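# Paper folding with two arms: stay with parallel fingers or switch one side to soft pads?

**Milagros Agbayani**
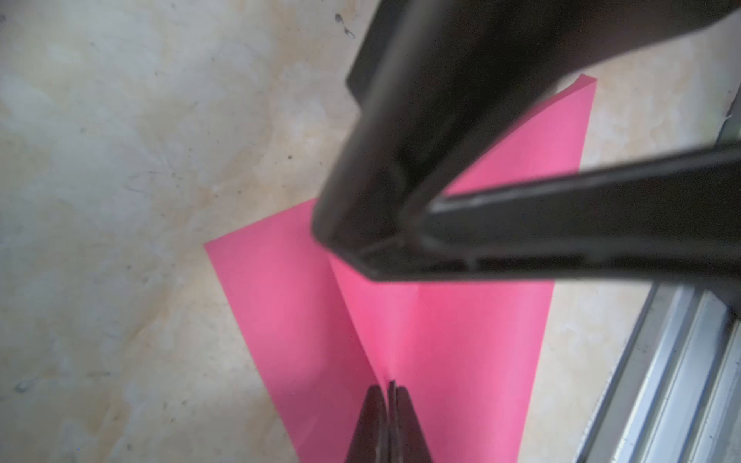 I'm trying to decide on grippers for a two-arm paper folding cell and would like to hear from people who have done something similar before I spend more money. The job is simple on paper: pick up a single sheet, put one crease in it, press the crease, hand it off. We have two arms on one bench with an aluminum extrusion rail along the side. One arm carries broad black fingers with flat pads, and the other has narrow tapered jaws. The narrow jaws hold the fold down at the base of the center crease while the broad fingers come in from the other side over the right-hand panel. I use bright pink sheets because the bench top is a mottled beige and the plain white stock we started with was hard for the camera to pick out. You can also see how much of the sheet the broad fingers hide from the wrist camera, and that is half of my problem.

Results so far, 50 tries with each setup, same paper, same speed:

- Broad fingers on one arm, narrow jaws on the other: 27 good folds
- Broad fingers on both arms: 5 good folds

A good fold for me means the crease is within 3 mm of where it should be and the sheet isn't torn. Most of the bad ones with the mixed setup are small wrinkles at the bottom of the crease, right above where the narrow jaws press. A few are the broad fingers missing the sheet and closing on nothing.

The fingers are the ones that came with the arm. The narrow jaws are from Sastell. The controller is a Kesavo and it reports motor current but has no force sensor. I can set a current limit for closing, but the steps are coarse at the low end.

What I want to know:

1. Would soft pads on the narrow side get rid of the wrinkles, or would they just drag the paper more?
2. Is it worth moving the wrist camera, or should I add a fixed one overhead?
3. Has anybody used the Reinholz soft fingers on thin stock? The data sheet only talks about boxes and bottles.

I can change one thing this month and maybe another one in February. The arms themselves are staying.

---

**Friederike Hollmann**

I ran a cell like this for folded leaflets, so most of this is from that. Your paper weight may be different, and you didn't say what it is.

On the wrinkles, I would look at the motion before the pads. When narrow jaws come up against a crease and the arm is still moving forward as they close, the paper has to go somewhere, and it bunches up just past the tips. Stop the arm completely, wait a moment, then close. On our controller the "move done" signal came before the arm had really settled, so we had to put in a delay by hand. I don't know the Kesavo, but it is easy to check. Put a delay of half a second in front of the close command and run another batch. If the wrinkles drop off, you can shorten the delay until they come back.

If that does nothing, lower the current limit on the narrow side by one step. You need very little force to hold one sheet in place. Whatever is left over goes into pushing the paper around.

I did try soft pads on narrow jaws. We cut them from 3 mm silicone sheet and glued them on. They held better, but they did not let go cleanly. The sheet stuck to one pad when the jaws opened and the crease moved. Dusting them helped for a short while and then made a mess. We ended up with a thin layer of fabric tape on the metal, and that was good enough that we left it. It costs next to nothing, so try it before you order anything.

For the camera, go overhead. You can tilt the wrist camera and gain a little, but with fingers that wide you will always lose the part of the sheet you care about at the moment you need it. We kept the wrist camera for finding the corner on approach and used the overhead one for the crease. Mount it on something that isn't attached to the bench if you can. Ours was on the same extrusion as the arms at first and it shook every time an arm stopped.

Also, check that both arms agree on where the bench is. Ours were off from each other by more than your tolerance and it took me a long time to look there. Have both arms touch the same point on the surface and compare the numbers.

---

**Heike Wegener**

Don't bother with two different grippers. Get a vacuum cup and a roller. Folding machines have worked that way forever.

> **Milagros Agbayani:** I know about folding machines. The cell has to do other jobs with the same two arms after this one, so I need fingers on both.

> **Heike Wegener:** OK. Then I'd still put a small roller on the outside of one finger for pressing the crease.

---

**Wiebke Bauerfeind**

I can answer number 3, partly. We have a set of the Reinholz soft fingers and a set from Carka, and I have had both on card stock and a little on copy paper.

The Reinholz ones are fine on card. On copy paper they curl the edge up, because the tip bends inward as it closes and pulls the sheet with it. You can reduce that by closing slower but I could not get rid of it. The Carka ones are stiffer and behave more like normal fingers with a rubber face. If I had to pick one of the two for thin paper it would be Carka, though the tips are thick and getting under a flat sheet is hard. I slide the sheet out over the edge of the table first and grab it there. With a rail next to your work area you may not have room for that on that side.

Neither one is as good as narrow metal jaws for holding a crease in an exact spot. I would keep what you have on that arm and change the broad fingers if you change anything. Something half as wide would block less of the view too. We printed ours and screwed them to the stock mount. They flex a bit if you print them too thin, so leave some meat near the base.

One thing about your numbers. Were the two batches run with the camera in the same place and the same light? I had a comparison go very wrong that way.

---

**Milagros Agbayani**

Thanks. Same camera position and same lights for both, but the batches were run on different days and I did restart the controller in between.

I put the delay in and did a short run after lunch. There are fewer wrinkles at the bottom of the crease, but I haven't done a full 50 yet so I won't give a number. The touch test showed the arms disagree by 2 mm in height, so I'm fixing that first. Fabric tape is next, then narrower fingers. The overhead camera will be the February item. The paper is ordinary copy weight, sorry for leaving that out.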